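Teodor Nowakowski had the kettle on before I'd even found the doorbell. I'd driven up to Jutcombe to talk to him about letters, because Teodor has spent most of his retirement reading other people's (with permission, he wants me to say!), and he'd promised me a whole afternoon.

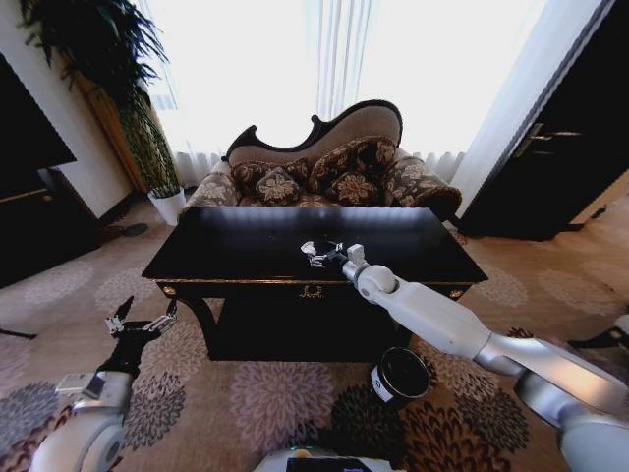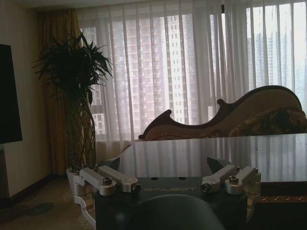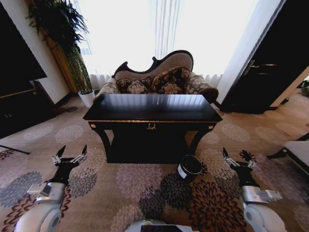
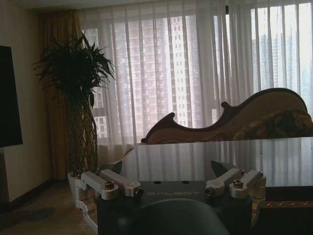 "You have to understand that my aunt never threw away a single envelope," he told me, pouring. "When she died we found 1,768 letters in the attic, most of them from one man, and I'd never heard his name in my life."

The man was a ship's cook called Russo. He wrote to her from every port he landed in, and what he mostly wrote about was soup. I laughed when Teodor said that, and he let me, and then he read me one. It was two pages on how to save a fish broth after the second cook has oversalted it, and right at the bottom, squeezed in sideways, it said he'd be home in November if the weather let him.

"And was he?" I asked.

"No idea," said Teodor. "There's a gap of 11 months after that one. Then he starts up again, complaining about onions."

It took him four years to get them all in order. Russo hardly ever dated anything, so Teodor went by postmarks where he could read them and by the ink where he couldn't - there's a long purple stretch he's very fond of. His aunt's replies are gone, all except one she never mailed. He wouldn't read me that one. Fair enough.

I wanted to know if he felt strange going through it all. He thought about it for so long that I started eating the cookies.

"At first, sure. I'd put one down and go for a walk. Then I got curious about the man, and after that I just missed him when I got to the end. I slowed way down for the last box. One a night, after supper."

He has now typed up 216 of them, the ones with recipes, and a little press called Gratono is going to put them out as a book. Teodor has cooked every dish himself. The barley soup is wonderful, he says, and the thing with prunes should never be attempted by anyone.

The title was a bit of a fight. Gratono liked something with the sea in it, and Teodor wanted "Dear Orno," which was what Russo called his aunt from the very first letter. Her name was Helena. He's asked every cousin he has, and not one of them knows where Orno came from.

"I don't need to find out," he said, and got up to see about more tea. "But if one of your readers knows, they can write to me. On paper, please."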